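Plate-to-rack demos: how much start variation before you stop?
Forum: Manipulation / Data collection
Started 17/09/2023

jorano_k wrote:
Collecting demonstrations for a plate-to-rack policy with a hand-held two-finger gripper. Wrist view only, fisheye lens, no external camera.

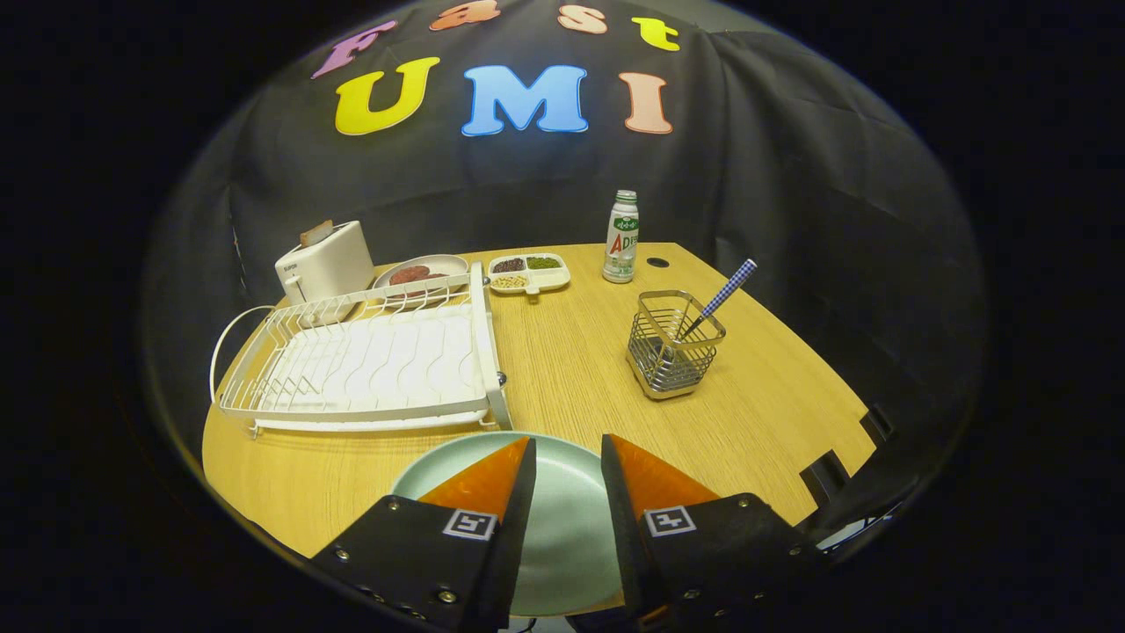
Current count is 321 demos after filtering. Target is 1203, a number inherited from the Rilutwood baseline and not one I can defend. The policy input is the wrist image plus relative gripper pose and opening width. Each episode starts with the fingers open over the plate and ends after release in the rack and a short retreat.

My question is about where to spend the remaining episodes. Do I keep the table layout and vary the plate pose, or keep the plate pose distribution and change the layout?

gaillard_bench wrote:
Layout. With that lens the background takes up a large share of the pixels. Bright letters on a black cloth are a very strong landmark, and so is a toaster in the same corner every time. The encoder can localize off those and ignore the rim of the plate. We trained on a fixed bench last year, moved one tray, and lost most of our grasps.

jorano_k wrote:
The clutter is meant to help. SLAM on this table fails on bare wood and a plain black backdrop. The letters give it features at a useful distance.

gaillard_bench wrote:
Sure, for pose recovery. I'm talking about what the policy learns from the same pixels. Keep the texture and move it between batches.

tern_offset wrote:
Disagree with the order. 321 is low for a rim grasp. A large round plate lying flat leaves very little clearance under the rim, and the approach angle matters more than anything in the background. I would fix the layout until the grasp is reliable, then start moving things. Otherwise you can't tell which variable caused the failure.

gaillard_bench wrote:
You can tell if you log the layout ID. Hold out 4 layouts and evaluate on them separately.

tern_offset wrote:
That works if each layout has enough episodes. With 18 per layout you are measuring noise.

mod_clondemholm wrote:
Two things from the Clondemholm set, which used a similar rack. First, recalibrate gripper width at the start of every session. Soft fingertips wear and the closed reading drifts. Second, check marker detection on both fingers before you export. We dropped a lot of episodes where one marker was lost to glare for a few frames – interpolation over short gaps was fine, over long gaps it was not.

jorano_k wrote:
Width calibration is per session already. Marker gaps I only check on the left finger. Will add the right.

Plan for the next batch: same plate and rack, plate position and approach angle varied, layout ID in the metadata. After that, two batches with the rack and tray moved.

gaillard_bench wrote:
I'd still swap those two, but log the IDs and the order matters less.

tern_offset wrote:
Post the failure split by approach angle when you have it.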